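From: Vesela Vukčević
To: arm-teaching list
Date: August 24, 2023
Subject: Re: [arm-teaching] Wrist view while hand guiding

Wendelin Koller wrote:
> We are moving from the gamepad to hand guiding on the Horken arm
> and the first batch of demos trained poorly. Playback of the joint
> positions is fine. Is anyone else using the wrist camera as the
> main input, and do you throw out the parts where the gripper
> blocks most of the view? We have 800 demos and I would rather not
> go through them all by eye.

Hi Wendelin,

We use the wrist camera as the main input, with one fixed camera over the bench. Our set for the bowl task is at 1,478 demos, almost all of them taught by remote control with the leader arm. Fikri did a smaller lot by hand guiding in April, and those were the harder ones to train on.

We don't throw out the blocked parts. We did at first, and the arm got hesitant close to the bowl, where the finger takes up a lot of the picture anyway. What we do now is keep every frame and mark the stretches where the target is mostly out of view. The loader can then weight them lower. A typical one of ours:

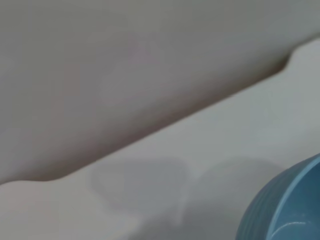 Wrist camera, bowl task. Finger across the top, rim of the blue bowl at lower right.

You can still get the side of the bowl and the curve of the rim out of that, even with the blur. The grey patches on the surface near it are faint enough that I wouldn't want a model leaning on them, so we lean on the overhead camera there.

Two things I would check before you re-record anything. First, the time offset between the joint log and the wrist stream. Ours was 2 frames out after a driver update and playback looked perfect, same as yours. Second, where people hold the arm. If your colour settings are on auto, a sleeve near the lens will shift the whole picture — lock exposure and white balance before each session.

Ilaria has a script that flags blocked stretches by how much of the picture is finger. It was written for the Kurent logger but the format is plain enough to change. I can post it here if she's fine with that.

What frame rate are you saving at?

Vesela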